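Cómo conservar el pan y la bollería en casa

28/7/19

El pan se estropea por dos motivos distintos y conviene no confundirlos. El primero es que se pone duro: el almidón cambia de estructura con las horas y la miga pierde elasticidad, aunque el pan siga teniendo agua dentro. El segundo es el moho, que aparece cuando hay humedad y calor. Lo que evita uno suele favorecer el otro, y por eso una bolsa de plástico cerrada mantiene tierna la miga pero ablanda la corteza y acorta la vida del pan en verano.

Dónde guardarlo

Una barra de corteza crujiente se guarda en bolsa de tela o de papel, en un armario alejado del horno y del lavavajillas. Aguanta bien el día y, con suerte, el desayuno siguiente. Una hogaza grande de masa madre dura más, entre tres y cinco días. Se apoya con el corte hacia abajo sobre la tabla y se tapa con un paño limpio.

El pan de molde es otra cosa. Lleva grasa y se vende en una bolsa pensada para él, así que lo mejor es dejarlo ahí, sacar el aire y cerrar con una pinza.

La nevera no es buen sitio para el pan de barra. A esa temperatura se endurece antes que en el armario. Solo la uso con el pan de molde en las semanas de más calor, y siempre para tostar.

La panera

Si tiene panera, vacíe las migas cada dos o tres días. Una vez por semana pásele un paño con agua y un chorro de vinagre blanco y déjela abierta hasta que se seque por completo. Si ha salido moho en una pieza, tire la pieza entera – quitar la parte verde no basta – y limpie la panera antes de meter otra.

Congelar

Congele el pan el mismo día que lo compra. Córtelo antes, en rebanadas o en trozos del tamaño que vaya a gastar de una vez, y métalo en bolsas con el menor aire posible. Apunte la fecha en la bolsa. En mi casa en enero siempre queda algún paquete de las fiestas sin etiqueta, y acaba en pan rallado.

Las rebanadas van directas del congelador a la tostadora. Una barra entera necesita una hora larga fuera, dentro de la bolsa, y después unos minutos de horno para recuperar la corteza.

Bollería

Los cruasanes, las napolitanas y demás masas de hojaldre llevan mucha mantequilla y se resecan pronto. Para comerlos al día siguiente, envuélvalos en papel y métalos en un recipiente con tapa, sin apretar. Los que llevan crema o nata van a la nevera y se comen en el día.
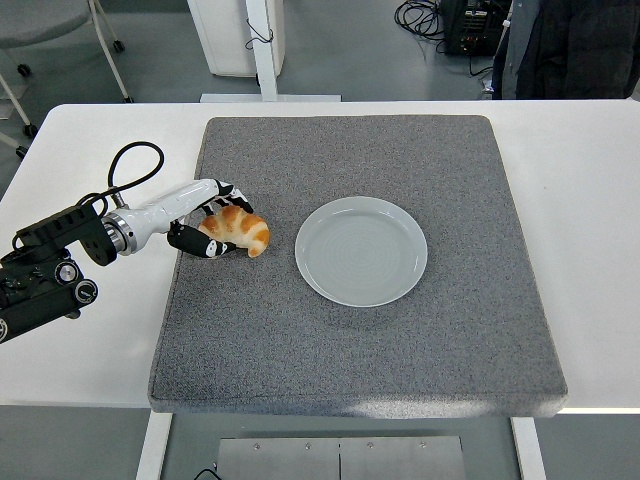

Para recalentarlos, horno a 150 grados durante cinco minutos, sin ventilador. El microondas los deja blandos y al enfriarse quedan correosos. Paora Katene, que trabajó años en un obrador, me recomendó humedecerse los dedos y pasarlos por encima de la pieza antes de meterla en el horno. Lo hago desde entonces y el hojaldre se rompe menos. Si están congelados, ocho o diez minutos a la misma temperatura.

Los bollos de masa tipo brioche aguantan algo mejor y admiten la tostadora si se abren por la mitad. A fuego bajo, que el azúcar se quema enseguida.

Pan duro

Para pan rallado, deje los trozos al aire hasta que estén secos del todo, tritúrelos y guárdelos en un bote de cristal. Una barra vieja de casi 430 gramos me llenó uno de los botes altos de conserva. Si el pan era integral o con semillas, gástelo pronto: las semillas se enrancian.

Para torrijas o budín sirve el pan de dos días. Para sopa de ajo, cualquiera que no tenga moho. Con los cruasanes secos se hace un budín muy bueno, con menos azúcar de lo habitual y nada de mantequilla añadida. Se cubren con leche y huevo batido, se dejan media hora en reposo y se hornean a 170 grados hasta que el centro cuaje.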